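The Long Life of a Good Table

Why people are hanging on to the furniture they eat at, work at and argue over

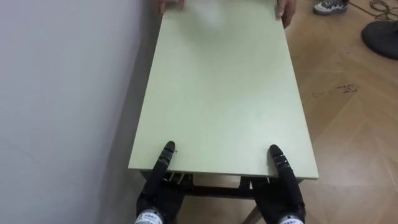 Home and Making Desk, Widwood Magazine

19/09/2020

When Nisha Bhatia moved her mother out of the house in Mamlow, the kitchen table was the last thing to leave. It had been in the room since before she started school. It didn't fit through the back door with its legs on, and by then the bolts had seized, so two of her cousins spent most of an afternoon with penetrating oil and a socket wrench while everyone else ate sandwiches off the hood of the van.

"My mother wanted to leave it for the new people," Bhatia says. "I said no. I did all my homework on that table. I learned to cut out a dress on it."

The table now stands in her workshop on the edge of Birik, a small town best known for its cattle market and, in the trade at least, for the number of people in it who mend furniture. Bhatia has been repairing and refinishing tables there for most of her working life. She takes in the odd chair and will do a dresser if she likes the owner, but tables are what people bring.

This year they have brought more than usual. Since the spring, families who used to eat in shifts or in front of the television have been using one surface for nearly everything. It is the desk in the morning, the school bench until mid-afternoon and the place where supper goes in the evening. Tables that had stood in a corner under a pile of mail since Christmas were suddenly in use from breakfast on, and their owners started to notice the wobble.

The wobble is the most common complaint, and Bhatia says it is usually the easiest to deal with. In most cases the floor is at fault. She asks customers to turn the table a quarter of the way around before they book it in, and a fair number never call back. If the wobble follows the table, the next thing to check is the corner blocks, the small triangular pieces that hold the legs to the frame. Glue dries out. Screws work loose in their holes, and each time somebody leans back and pushes off with both hands they get a little looser.

"People tighten the screw and it spins, so they buy a bigger screw," she says. "Then that one spins too, and the block splits. By the time I see it there's a hole in there you could park a bike in."

Her own fix is to drill out the old hole, glue in a length of dowel and start again with the original size of screw. It takes an evening and costs next to nothing. She charges for it anyway, but she will also show anyone who asks how it is done.

Surfaces are harder. A table top takes heat, water, ink, candle wax, hot glue and the points of compasses, and every finish fails in its own way. Oil is forgiving, and you can rub out a ring and oil over it the same day. Shellac looks better than anything else when it is new and turns white the first time a wet glass is left on it overnight. Modern varnish holds up for years with no care at all, but once it does go it comes off in flakes, and there is no patching it. The whole top has to be stripped.

Paint has come back too. For a long time Bhatia's customers wanted paint taken off, and she has filled more dumpsters than she cares to think about with scraped cream gloss. Now they want it put on. Soft greens are the favorite, with gray-blue a little way behind. She was slow to come around to it. A matte surface shows grease, she says, and there are people who will never be happy with a table they have to wipe down after every meal. But it is easy on the eyes under a lamp, and a painted top can be sanded and done again in a weekend without anyone worrying about the grain.

Her advice for painting a table is short. Wash it with sugar soap and let it dry for a full day. Sand it until it is dull all over. Use a primer made for hard surfaces, then two thin coats of color with a light sanding between them, then a clear coat meant for floors. Then leave it alone. This last part is where most home jobs go wrong. Paint that feels dry by supper time can take weeks to harden, and a stack of plates put down too early will lift it off in circles.

Not every table is worth the work, and Bhatia is quick to tell people so. She looks underneath first. A solid top will show the same boards below as above. Joints cut into the wood can be taken apart and glued again more or less forever, but joints that rely on a metal cam and a bit of pressed board get one life, or two if the owner is careful. She has sent people home with tables they had paid $800 for and has kept others that came from the side of the road.

One of those roadside tables belonged, for a while, to the village hall at Marar, up the valley from Birik. The hall had a set of old trestles that had been used for seed sales, wedding suppers and the yearly flower show. In February the roof leaked onto the stack where they were kept, and by the time the hall was opened up again the tops had cupped so badly that a ball would roll to the middle from any edge. The village was quoted $700 for a set of folding replacements.

Bhatia asked to see the old ones before they went. She stood them on battens in her shed, damp side up, turned them every few days and waited. Most of them came back nearly flat by July. One had split along a glue line and was cut down to make a bench. The rest are at Marar again, scrubbed and oiled, with a coat of paint on the underside where the water had marked them. The bill came to less than the quote by some distance, though she admits she didn't charge for the waiting.

Wood moves, and much of the damage she sees comes from people trying to stop it. A wide top gets broader in a wet summer and narrower once the heating goes on. It needs room to do that. Old makers held the top down with wooden buttons that slide in a groove, or with screws set in long slots. A well-meaning repair that fixes the top firmly at both sides will hold for one season and then crack straight down the middle with a noise that brings people in from the yard.

She has heard it happen only once herself, at a house outside Mamlow, during dinner. The owner had put eight large angle brackets on the table the winter before. "He thought somebody had shot at the window," she says.

Height is another thing she gets asked about, now more than ever. A dining table is a little too high for most adults to type at in comfort and far too high for a child to write at. The usual answer is to saw the legs down, and she tries to talk people out of it. A cushion on the chair and a box under the feet will do the same job and can be taken away when the school year ends, or when the child grows, whichever comes first. She keeps a few footstools by the door to lend out. At the time of writing all of them are out on loan.

There is some money in all this, though not a lot. A full strip and refinish of a family-sized table costs $700 in her workshop and takes her the better part of a week, most of it sanding. New tables can be had for far less. The people who pay it, she says, have usually made up their minds before they come in, and they tend to tell her about the table at length. She doesn't mind. She turns off the sander and listens.

What they tell her often affects the work. A woman from Marar wanted every mark removed except for a row of dents along one side, left by her brother's toy hammer. Another customer asked for the top to be made perfect and the underside left alone, chalk drawings and all. A retired teacher brought in a desk covered in carved initials and wanted them filled. He came back the next morning, before she had started, to say he'd changed his mind.

Her mother's table has had very little done to it. Bhatia reglued the frame when it arrived and replaced the seized bolts with brass ones. The top still has a burn near one corner from a pressing iron, and a long scratch where she slipped with the dressmaking shears at the age of twelve. She uses it for lunch and for the accounts. There is a can of oil on the shelf above it that she has been meaning to open since the move.

"It's on the list," she says. "Customers first."

Nisha Bhatia's workshop in Birik takes tables in by appointment. The waiting list for refinishing is now into February. Small repairs are usually done sooner.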